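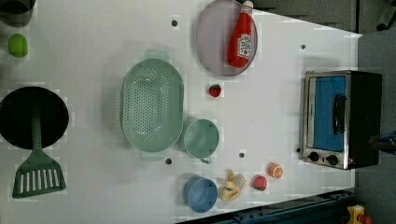 Wake me up when one of them can put the dishes away, a reader wrote to us in February, and I've had that line taped over my desk ever since. Fair enough! I'd like to be woken up for that too.

Hi, we're Homano. We're 8 people above a bike shop in Gallardo, and we write about whether machines can do chores yet. The short answer is sort of. Picking up a cup from a clear table goes pretty well these days. Put a spatula across a pan, or lean a ketchup bottle on a plate, and things get slow (and sometimes loud).

We've been through 21 kitchen jobs so far, from clearing up after lunch to opening a toaster oven, and I'd hand over 2 of them at my own house. Folding is still a mess. Our friends at Fasomitz keep telling me the shop floor is further along, and for sorting parts I believe them, but I've seen their break room sink.

We don't sell robots and we don't take money from people who do. New write-ups go out every 6 weeks in our newsletter, Tomatow. Got a chore you'd love to get rid of? Write in and tell us, we read everything!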